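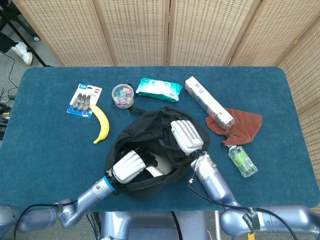
Mosum Handling Data Project
Progress report to the Dromier Fund, second reporting period
Prepared by the data collection group, Raselham

Summary

Collection of bag and pouch examples is under way and is ahead of the rigid-object work that took up most of the first period. We now hold 947 accepted examples across all tasks. Of these, 378 involve a soft container of some kind. Labeling is behind, and we are asking to move a small part of the travel line to cover it.

Work done this period

The main task has been putting small household and office items into a soft bag and taking them out again with two hands. One hand holds the rim while the other goes inside. The operator drives both arms by teleoperation, and joint positions, hand positions and head camera video are saved together for each attempt. An example starts with the arms in the rest position and ends when they return to it.

We changed the bag policy in March. Until then every session used a stiff canvas tote that stood up by itself. A model trained on those examples did poorly when the bag lay flat, so we moved to thin nylon bags that fold over and have to be held open. These are slower to work with. A session that used to fill a morning now takes until mid-afternoon.

Items are drawn from a shared pool and changed between sessions. The pool has fruit, packs of clips, wipes, small bottles, boxes and cloths. We keep other items on the table during an attempt so the system doesn't learn that the only thing in view is the thing to pick up.

The teal table cover stays. It stops light items from sliding and gives good contrast with most of the pool. The folding screen behind the table also stays for now, but we plan a set of sessions without it next period.

Quality checks

We rejected 289 attempts. Most were rejected for one of these:

Rim let go before the inside hand was clear
Item dropped off the table
Gap in the joint log
Operator paused too long in mid-task

Attempts where the grip slips and the operator recovers are kept and tagged as recoveries. Seyoum, our labeling contractor, asked for a written rule on what counts as a recovery. It was sent and is in use.

Problems

Hand position inside the bag is hard to label. The fingers are often hidden from the head camera, and labelers have to work from the joint log. This takes much longer per example than open-table work and is the cause of the backlog.

The 2 workstations used for playback both needed new drives. Nothing was lost, but review stopped while the drives were replaced.

Budget

Spending is on plan except for labeling, which is over. We request approval to move the unspent travel money to labeling. No increase in the total is requested.

Next period

Finish labels for all accepted soft-container examples
Add drawstring and zippered bags
Run sessions without the screen
Bring in a second operator for the bag task
Send the first training results on nylon bags to Dromier, with the failure cases included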